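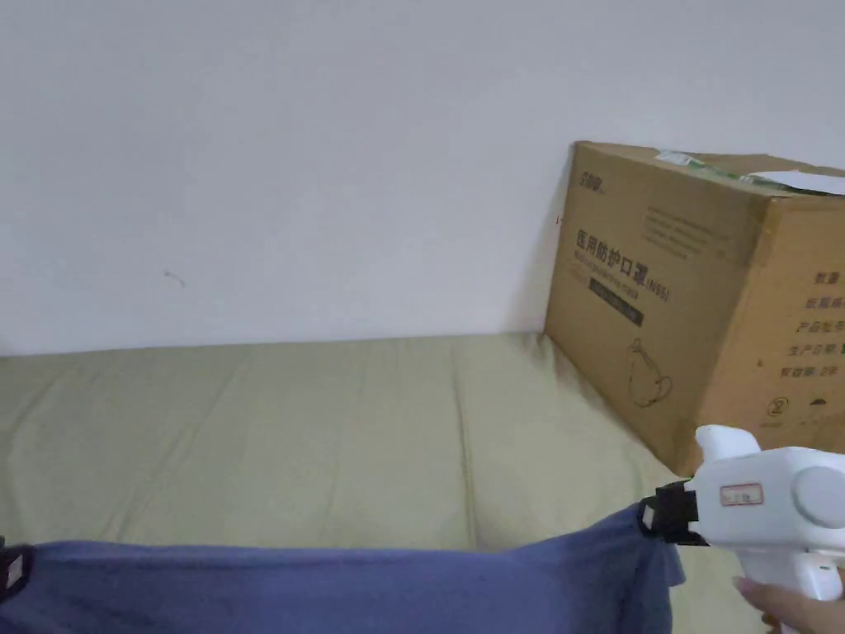

Un drap kaki, un tissu bleu foncé tendu au premier plan et un carton marqué « N95 » posé contre le mur.

1er oct. 2018 - Soltata, qui exploite des logements meublés de courte et moyenne durée, révise sa procédure de traitement du linge en chambre. Le nouveau document de travail, référencé 368, remplace la version diffusée en juin. Il s'applique à l'ensemble des 631 logements du parc et porte sur trois opérations : le pliage des pièces de tissu, la remise en état du couchage et le stockage temporaire des cartons de fournitures.

La modification principale concerne le plan de travail. L'ancienne version prévoyait le pliage sur une table ou sur un plan de cuisine. La nouvelle retient le matelas, drap-housse en place, comme surface de référence. Le drap est d'abord lissé du centre vers les bords. Les plis de stockage encore marqués sont admis tant qu'ils ne forment pas de surépaisseur sous la main. Aucune pièce n'est pliée sur un matelas nu.

Chaque pièce est ensuite saisie par deux angles d'un même côté, mise en tension à hauteur de taille, puis posée à plat, lisière parallèle au bord du lit. La prise se fait en bout de tissu, sur une faible largeur. Une prise trop large rassemble la matière en torsade et laisse des plis rayonnants qu'il faut reprendre à plat avant le premier rabat. Les tissus légers, plus sensibles à ce défaut, sont traités en premier. Le document limite à 9 le nombre de pièces empilées sur le même lit.

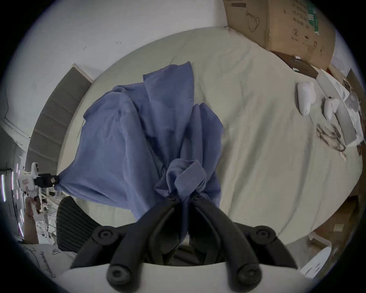 Le choix de la couleur a également été arrêté. Les pièces à plier doivent trancher avec le drap de dessous : bleu sur fond clair ou kaki, écru sur fond foncé. Soltata indique que la confusion entre drap et pièce à plier constituait le premier motif de reprise relevé lors des contrôles internes. Les références retenues proviennent du catalogue Whitcombe, déjà fournisseur du groupe pour les taies et les housses. Le linge blanc reste autorisé dans les salles d'eau.

Pour les cartons, la règle est assouplie. Un carton fermé peut être posé sur le lit, côté mur, pendant la durée de l'intervention, à condition que le fond soit propre et que la charge ne creuse pas le matelas. L'inscription du contenu reste tournée vers l'opérateur. Le carton est retiré avant le passage de la couette. Les cartons ouverts, humides ou cerclés restent au sol, sur une protection. La disposition vise en premier lieu les studios, où la surface libre au sol ne permet pas toujours de circuler autour du lit avec une caisse ouverte et un sac de linge.

Les murs font l'objet d'un paragraphe séparé. Toute trace de frottement au-dessus de la ligne du matelas est signalée dans la fiche du logement, y compris lorsqu'elle est de très petite taille. Le nettoyage à sec est tenté une seule fois - au-delà, la retouche de peinture est confiée au service technique. Un écart suffisant doit être maintenu entre le carton et la paroi.

La formation des équipes est assurée par Condow, sous la forme d'une séance pratique par site. Le suivi des reprises passe par l'application Wuka, dans laquelle une rubrique « linge plié » a été ajoutée à la fiche de passage. L'ancienne rubrique « couchage » est conservée en lecture seule. Soltata prévoit 1815 contrôles sur la première période d'application, répartis entre les sites au prorata du nombre de logements. Les logements en travaux en sont exclus.

La procédure entre en vigueur ce lundi. Les exemplaires imprimés de la version de juin sont à retirer des locaux de service.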